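About Bristidwood

Home / Workshops / Basket rental / About us / Contact

Bristidwood helps people put their things into baskets. We have tried for years to find a grander way of saying this, and for one expensive month we were "a household flow partner," but the phone kept ringing with people asking if we were the basket place. We are the basket place.

The business started on the second floor of the old Brabec building, above a shop that sold lamps and, later, didn't. Before that we were a moving company called Fanix. Fanix was good at getting boxes from one house to another and had no opinion on what happened next. Customers had plenty of opinions on what happened next. They would call us in December about a box we had carried in the spring, still taped, believed to contain the toothpaste. We started going back to help them unpack, liked that part better, and sold the truck.

What we do

We run workshops in our own space, and we do home visits within 100 miles. Either way the method is the same and fits on an index card. You get a table, a dark cloth and two baskets. Everything that belongs by a sink goes in one basket. Everything you would eat or drink goes in the other. After that you are allowed to have feelings about the kitchen drawer, but only after that.

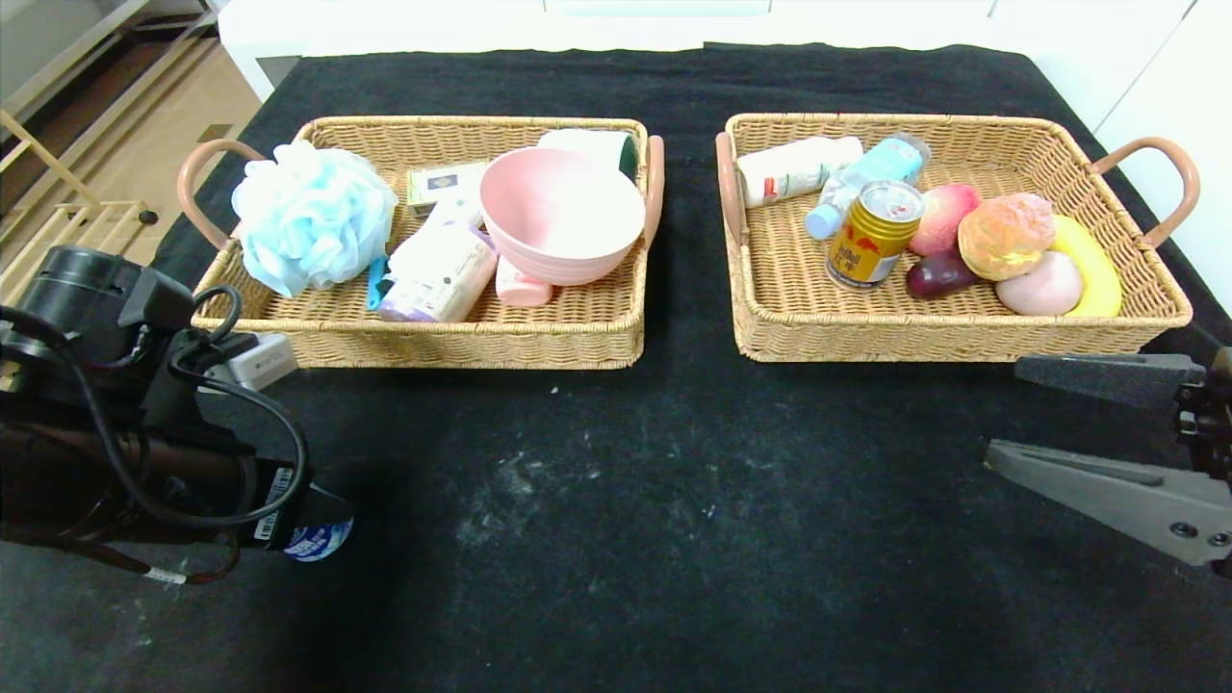 People expect more of a system. They bring label makers. One gentleman brought a binder with tabs, and we were sorry to see how little use he got out of it. Color codes, we've found, last until the second person in the household needs something in a hurry. Two baskets survive most marriages and a fair number of teenagers.

The rule about sinks does cause arguments, and we would be a duller company without them. Does a cereal bowl go with the soap because it gets washed, or with the bananas because it gets used? Our official position is that bowls live on the sink side. Former clients have written to us about this. One letter ran to three pages and included a diagram, which we have kept, because it was a very good diagram and wrong.

The baskets

All of ours are woven wicker, rectangular, light tan, with pink loop handles at the short ends. The style is called the Idik. We chose it because the walls are low enough to see over, and a basket you can't see into is just a box with better manners. The pink was meant to be a temporary color while we waited on some nice brown ones. The brown ones came, everybody hated them, and they are now in a closet holding extension cords.

We own enough Idiks to run full workshops and still lend some out. Over the life of the company we have made 3,000 basket loans and gotten 2,000 of those baskets back on the agreed date. The rest came back eventually, most of them with something still inside. If you are missing a potato masher, please call.
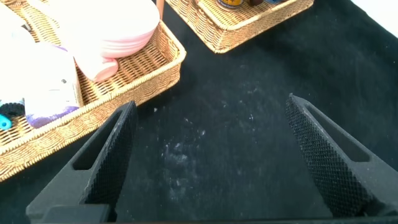
Pink plates, nested and stacked, sharing a basket with a white carton.

Plates deserve a word. Stack them at one end and leave them there. A stack of plates in the middle of a basket turns into a wall, and small things slide down behind it and are not heard from until the next move. The same goes for anything with a wide rim. We give a whole ten-minute talk on rims at the evening workshop and have been asked, kindly, to make it shorter.

The practice things

Workshop people work with our stuff first and their own stuff second. This was a hard lesson. In the early days everybody brought a bag from home, and half the session went to stories about where the bag's contents had come from. It's difficult to sort a mug when someone is telling you about the trip to the lake. Nobody has a story about our pink bowl. It's a bowl. You pick it up, you put it somewhere, and the next person gets a turn.

So the practice collection is made up of ordinary household items, bathroom things and kitchen things and groceries, picked for being easy to handle and hard to love. It has grown a bit odd over time. We buy replacements from whatever store is closest, and whoever goes to the store tends to come back with something in pink.

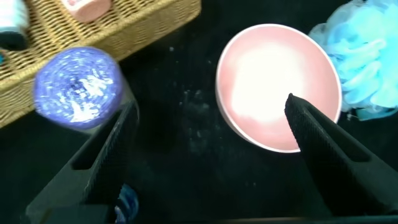
Outside the basket: a cylinder with a glittery violet-blue end. Sink side or snack side? Discuss.

Every workshop has one item that won't sit nicely in either category, and we put it there on purpose. You learn a lot about a couple by how long they spend on it. Some folks settle the matter in a second and move on to the fruit. Others have had to be offered a chair. We don't give out the correct answer, partly because it's good for people to decide for themselves and partly because the staff is split.

A note on bath poufs

Bath poufs are the biggest single cause of basket trouble in this country, or at least in our county. They weigh nothing and take up the room of a cantaloupe. They can't be stacked, folded or reasoned with. Put the pouf in first, at one end, and let it stick up over the rim if it wants to. Then lay the flat things beside it, then the bottles on their sides, then the bowl. Anyone who saves the pouf for last will end up taking everything out again, and we will be standing right there, saying nothing in a supportive way. 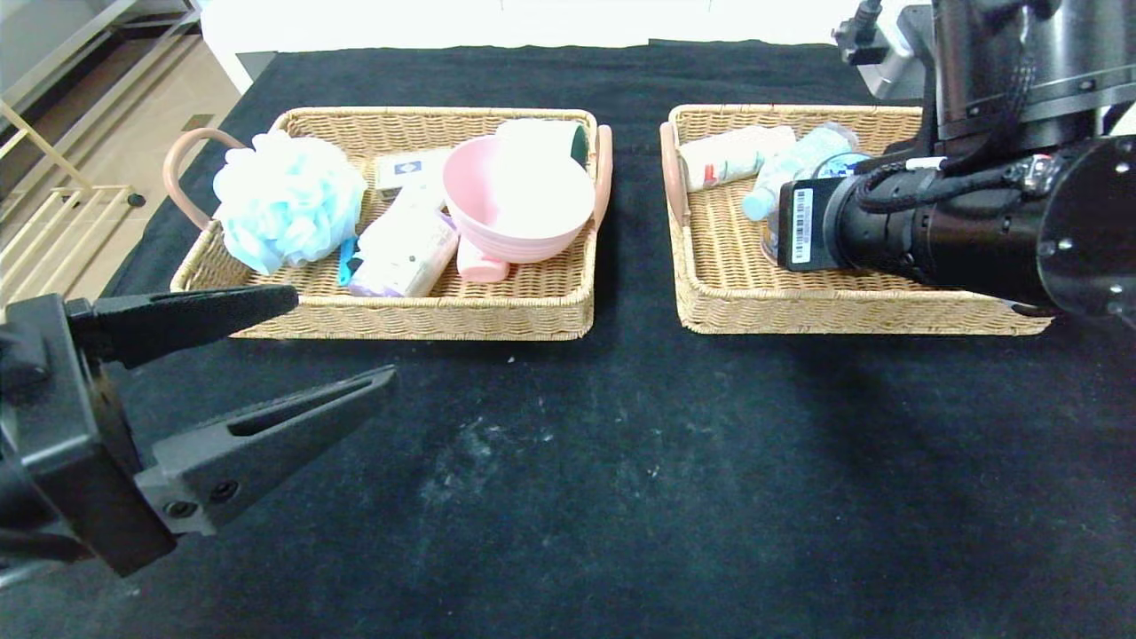 Pouf on the left, pink bowl on the right, and a toothbrush handle sticking up beside the pouf.

Things we don't do

Garages. Attics. Anything described over the phone as "just a few boxes of my brother's." We don't throw out your belongings, and we don't ask how they make you feel. We also don't sell the baskets, though we're asked at every workshop. Renting them gets us our tables full of Idiks back, give or take a potato masher, and people do take better care of a thing that has to be returned.

Finding us

Same Brabec building, second floor, side entrance. The front door still says Fanix and sticks. Workshops are small, so please book ahead through the Workshops page, and leave the label maker in the car.

Page last updated August 29, 2020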